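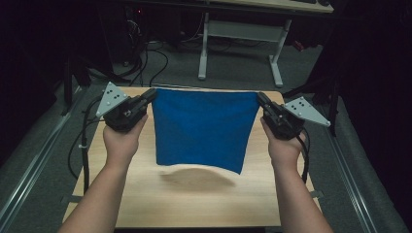 Matilde Rebelo wanted to know, before I had even found the coat hooks, whether I folded my own towels or just moved them from the dryer to the chair. The chair, I told her. She said that put me level with most of the machines she had visited, and that at least the machines had an excuse.

So began my afternoon at the Cinden open house, which I attended in September on the strength of a flyer promising "the end of chores." I have a lot of chores. I also have a bus pass, and the number 70 stops right outside.

Cinden has the ground floor of a former carpet warehouse on Allport Street, and the tour starts with a film in which a family laughs at a clean kitchen. Then you go through a fire door and meet the actual work, which is cloth. Cloth, everywhere I asked, was the thing they most wanted to talk about and least wanted to be timed on.

A box, our guide explained, stays a box when you pick it up. A cloth becomes a different object every time you touch it. Take it by two corners and you have something like a flag, with a bottom edge that goes where it likes. Take it by one corner and you have a rag. People sort this out with their fingertips while thinking about dinner. A gripper has two jaws and no dinner to think about, and it still has to be told which bit of the rag is a corner.

The telling is done by people. They hold the grippers themselves, one in each hand, and do the folding the long way round so that the software has something to copy. I asked how many folds it takes before a machine gets the idea. The poster by the door said 3894 for the current batch, and our guide said the poster was old. She didn't say in which direction I should feel encouraged.

I got a turn with a practice pair. Pinching the first corner is easy. Pinching the second while keeping hold of the first is fine. Laying the thing flat without a ridge down the middle took me several goes, and I have owned hands for quite a while. A boy of maybe nine did it on his first try and went off to look for cookies.

Then the demonstration. An arm named Blackburn, after somebody's old gym teacher, folded a dish towel in 248 seconds. It paused twice with the towel in midair, like a man who has walked into a room and forgotten why. The fold was good. I would have taken that towel home. Next it was given a fitted sheet, as a joke I think, and the arm was switched off before things got ugly.

The shop-floor half was more convincing. Skindau, who share the building, sort returned work shirts for a uniform company, and their line gets through 1118 on a good shift. It doesn't fold them. It picks each one up, decides what it is, and drops it in the right bin. Two people at the far end do the folding, and very fast. I asked one of them if she was worried about her job. She looked over at Blackburn, still on its first napkin, and asked me if I was worried about mine.

On the way out they hand you a tote bag with a microfiber cloth in it, folded in quarters. I asked who had folded it. Matilde had, the night before, along with the rest of the box, in front of the TV.

The open house runs again in spring and it's free. Go after lunch, when the line is quieter and you can hear the guide. The cookies are gone by three.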